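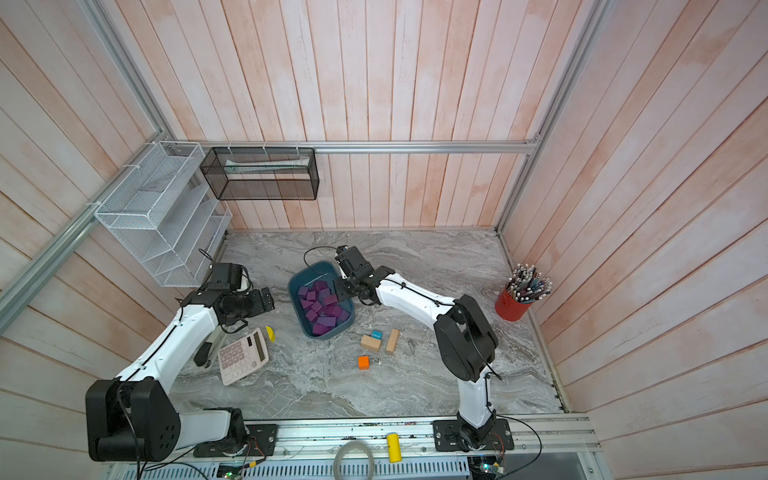
Section 4. Setting up the block table

The leaflet that comes with the Urus block set says it is "ready for play in moments". I have set it up at more tables than I care to remember and would allow longer. What follows replaces pages 2 and 3 of the leaflet. It covers the tub, the loose blocks, the wire organiser and the calculator.

4.1 Before you start

1. Read the whole section once. The leaflet asks you to tip everything out first and sort it afterwards. Don't.

2. Check the surface. A marble-patterned top looks smart in the catalogue, but small things get lost against brown and grey veining, natural wood blocks worst of all. Red, orange and purple show up well enough. If you have a plain top, use that.

3. Wipe the surface with a barely damp cloth and let it dry. Elta sell a spray for this at a silly price. I could see no difference between it and water.
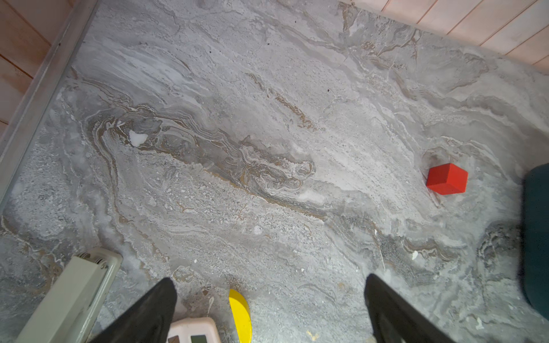
4. Look along the edging strip where the top meets the planks. Crumbs and grit collect there, and small cubes roll up against it and stay put. Run a dry brush along the whole length.

Note: Whitewashed planks mark easily. The leaflet calls them "wipe clean". Try a corner first before you believe it.

4.2 The tub

5. Stand the tub near the middle of the table, long side towards you. A slight angle does no harm. The leaflet has a diagram for lining it up, and you may ignore it.

6. Put the purple blocks in the tub. All of them, and only them. They can go in as a heap. Stacking them in rows is claimed to save space, and it does until somebody takes one out.

7. Keep the heap below the rim at the edges. It may stand a little higher in the middle.

CAUTION: Do not carry a full tub by one end. Shallow tubs twist, whatever the label says, and the blocks slide to the low side.

4.3 Organiser and basket

8. Fix the white wire organiser to the left wall with zip ties. The adhesive pads supplied by Clultex are rated for far more than the organiser weighs. Mine let go in March. Use zip ties.

9. Hang the black mesh basket from the bar along the back, clear of the tabletop. Long thin items go in lengthwise. Heavy ones don't go in at all.

10. Leave the organiser empty for now. The stepped compartments look as though they were made for blocks, but a small cube dropped in the bottom step is a nuisance to fish out.
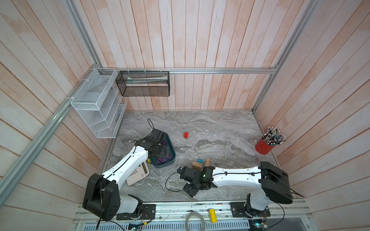
11. Lay the calculator to the left of the tub with the keys facing up. It doesn't need to be square to anything. Keep it out of the tub, where the keys get pressed by whatever lands on them.

4.4 The loose blocks

12. Set the small cubes and the plain wooden blocks out on the open part of the table. Leave a hand's width between them and the tub.

13. Put one red cube on its own, well away from the rest. This is the starting marker. Wijesinghe's activity cards call for a special marker disc, sold separately. The cube does the same job.

14. Take four purple blocks from the tub and put them on the table beside it for the first activity. Lay them any way up. The cards show them in a neat fan, and I have yet to see what the fan is for.
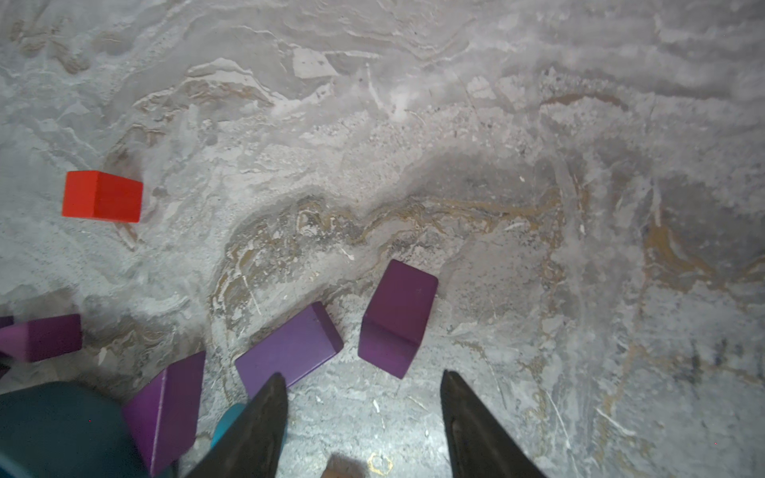 15. Keep the red cube clear of the purple blocks as you work. If a block topples, leave it lying until the turn is over, then stand it up again if the card asks for that.

Note: Blocks leaning on one another are fine. Blocks leaning on the tub are not, as they go over when it is moved.

4.5 Putting away

16. Purple blocks back in the tub first, then the wooden ones in their own box.

17. Check the edging strip again. See step 4.

18. Switch the calculator off if yours has an off key. The maker's promise of 1000 hours from one battery assumes you will.

Section written by Anwara Munshi. Last changed August 1, 2018.

Related items
Section 3. Choosing a table top
Section 5. First activities with the red cube
Section 6. Cleaning painted planks
Spare parts: wire organisers and mesh baskets
Zip ties, white, pack of 100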